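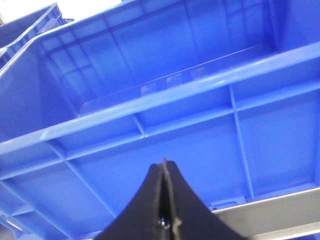 3.2 Placing crates on the Stetstead shelf

This section covers blue plastic crates with a ribbed wall and a raised rim. For lidded containers, see Section 3.4.

1. Check that the shelf is locked to both uprights. Do not load a shelf that rests on its front clips alone.

2. Inspect the crate rim and ribs for cracks. Set damaged crates aside and write the fault on the return slip.

3. Hold the crate by the rim at the two short ends. Do not lift by the inner ledge or by any tab on it.

4. Lower the rear edge of the crate onto the back rail, then bring the front edge down. The base must sit flat on both rails.

5. Slide the crate sideways until it meets its neighbor. Rims may touch, but one rim must not carry the weight of another crate.

CAUTION: Maximum load is 18 kg per crate and 81 kg per shelf. Both limits include the weight of the crates.

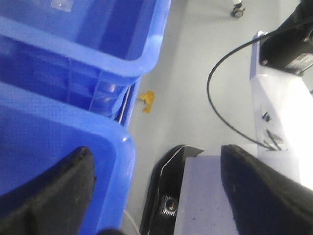 6. Push down lightly on each corner. If the crate rocks, lift it out and repeat step 4.

7. Clear the floor in front of the shelf. Pick up paper scraps and tape, and move cables and wheeled furniture out of the walkway.

NOTE: Labels go on the outer wall, below the rim. Old labels can be removed with warm water and a plastic scraper – do not use solvent.

Replacement crates are ordered from Gurico under part number 111. Allow 2 mm of clearance per crate when changing to another make.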